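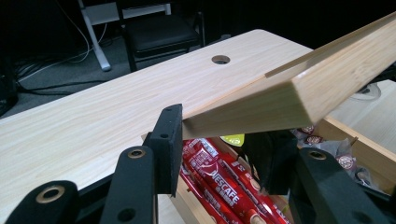
Home | Topics | Robots and Code | Glossary | For Teachers

How does a robot learn to tidy a tea box?

You can put a tea bag in the right slot without thinking. A robot needs software for every bit of that job.

Seeing. A camera picture is just a huge grid of numbers. The part of the software called perception turns those numbers into things – a box, a lid, a shiny packet. Clear wrappers are hard, as the light goes straight through them.

Planning. Next the software picks the order of moves. If the lid is shut, it must be opened before anything goes in.

Control. The last part tells the motors how far to turn. It checks and corrects 60 times a second.
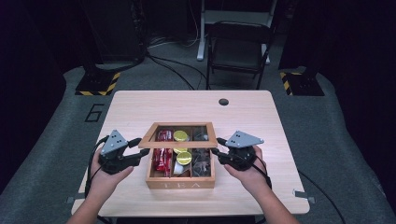 A person using two hand-held grippers at a wooden tea box.

Nobody can write a rule for every crumpled packet, so the software learns from people. Aurora Serrano and Pendo Nyamweya work on a program called Mivach. It studied 1741 recordings of people doing small jobs with grippers, and looked for patterns in how the hands moved.

Mivach still makes mistakes. It sometimes squeezes too early and closes on air. "Then we go back and record more," says Pendo.

Try it: write instructions for making a cup of tea. Ask a friend to follow them exactly, and see where they get stuck.

Print this page | E-mail this page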